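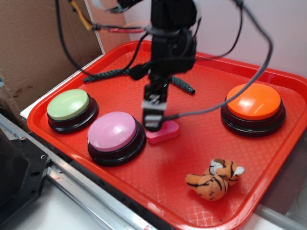 Three big buttons on the red tray, green, pink and orange

Browse Ask Tags Members Help

Community > Family & Play > Toys and Storage

Tags: sensory play, trays, push buttons, toy rotation

How do you keep big push buttons from sliding on a plastic tray?

Malou Hafstein
24 Jul 2021

Hello all. I prepare play trays for my nephew, who is four years old and likes everything that he can press. I use a red plastic tray, like from a cafeteria, with a raised rim. On it I put three large round buttons with black bases, and between them some small things to find and to hold.

My problem is that the buttons travel. He presses with the whole hand and a little bit from the side, and after some minutes they are all together against the rim. The tray has a pattern of small diamonds in the floor and I had hoped this would give more grip, but it does not help enough. I do not want to glue anything, because I use the same tray also for painting and for water.

The second thing I would like to know is how many objects is good for one tray. I change the order often and I am not sure if I put too much. 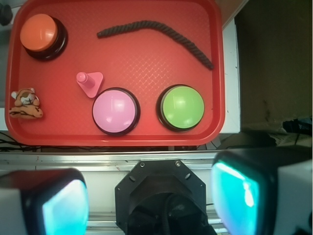

The tiger is the favorite, so it must always be there, and he asks for it by name. The rope I added in May and he mostly ignores it. The pink peg he likes to stand on top of the buttons, and then he is angry when it falls. Should I take the rope away, or give it more time?

Thank you for every advice. I have already read the long thread about trays from Kitenow but it was mostly about sand.

Bergþóra Brøndum

We had the same trouble at the playgroup in Flovdale. What worked for us is the thin rubber net that people put in kitchen drawers. Cut a circle a little smaller than the base and lay it under each button. It holds well on a tray with a pattern, better than I expected, and you wash it in the sink and use it again. Tape is not so good, it leaves glue in all the small lines and you will be cleaning it with a toothbrush.

Also leave a hand of space between the buttons, if the tray allows it. When two are side by side, the child presses one and pushes the other with his wrist.

For the rope I would wait. My daughter did not touch hers for weeks, then one day she made a road of it and the animals had to walk along. You can try to lay it in a curve around the tiger and say nothing.

Þórarinn Vídalín

put a wet cloth under. works

Adoración Benítez

I do not agree with the wet cloth, it moves too when it is pushed hard, and then you have also a wet table.

About the number of objects, there is no rule, but I look at how much of the tray floor is still free. If he has to move one thing to take another, it is too full for me. I would keep the buttons and the tiger and change only one of the others each time. Then you see what he really misses.

If he gets angry about the peg, you can give him something flat to put on the button. A dome is difficult for anything that wants to stand. My son used a slice of sponge, and he was very proud when it stayed.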